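A Saturday at the Stenum club, open day in April

By Lenni Peltonen

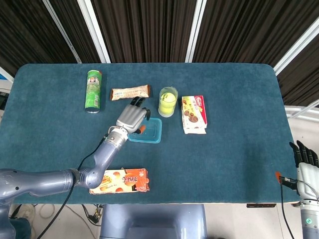 Tennis ball in a plastic cup, with snacks on the table.

I went to Stenum with my neighbor Eino Ahonen and his son Joonas, who is 12 and plays hurling since last summer. The drive from Priltbridge took us 90 minutes, because we missed one turn.

The club has two fields and a new wall for practice. The wall is 35 meters long and I liked it more than I expected. You can hit the ball against it alone, and it comes back fast. Joonas stayed there until his hands were red.

At eleven Meinir Gwilliam, the coach of the women's team, showed us the dressing rooms. They are small but clean. She told us that the team lost the last final by one point and that she still thinks about the free they missed near the end. "We had the wind with us," she said, two times.

After lunch there was a short match between Stenum and Vainio. I counted nothing, but the board by the gate said 370 visitors. Vainio was stronger in the air, and their goalkeeper, Anneli Kauppinen, made a very good save just before half-time. Stenum won by four points.

Parking is behind the school. New players can come to training on Tuesday evening, and the club lends the helmet and the stick.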